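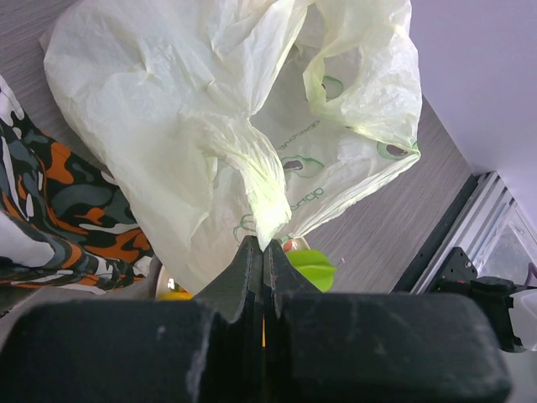

Noeline Rutherford wrote to me after my last column to say that paying for bags at the store had made her a worse shopper and a better cook, and I have been thinking about it ever since. She forgets her totes, refuses to pay, and walks home with whatever fits in two hands and a coat. Dinner is then made out of that. Last week it was leeks, eggs and half a loaf, and she says it was the best thing she ate all month!

I love this, and I want to argue for more of it. I mean the small shop, on foot, several times a week, with no list longer than your palm.

For years I did the big monthly haul from Falledon, 28 minutes each way, with a trunk full of things I had bought for a person I was planning to become. That person ate lentils. I do not much like lentils (I have tried, in three kinds of soup), and they sat in the cupboard until we moved. Then I took a place a short walk from Te Moana, the corner grocery with the bad parking and the wonderful pears, and the whole business changed. I go in hungry at five in the afternoon and I buy supper. I know what is in my fridge, all of it, and I can see the back wall.

People tell me this costs more. Item by item, sure, it does. Rice is cheaper in the big sack and always will be. But I kept my receipts for 14 weeks, partly to win an argument with my brother-in-law, and the last full month at the old place came to $940 for the four of us. The first full month of walking came to $871. I put that down to the yogurt we used to throw out, plus the giant tubs of things that are only bought because they are giant tubs.

Darcy Cosgrove, who edits this page and has three teenagers, wrote "must be nice" in the margin of my draft. Fair. If you work late shifts, or the nearest store is across a highway with no crosswalk, the small shop isn't on offer to you, and I'm not going to scold anyone about their trunk. What I would love is for more towns to make it possible. Let a grocery open on the ground floor of an apartment building. Paint the crosswalk. Put a bench outside, so that an older person with a heavy load can sit down halfway home and eat a pear.

And bring back the half cabbage! Te Moana will cut anything in two if you ask, cabbage, melon, a long loaf, and they wrap the other half for whoever comes next. I have twice gone home with the matching half of my neighbor's melon. We compared notes over the fence, and hers was sweeter, which I still don't understand.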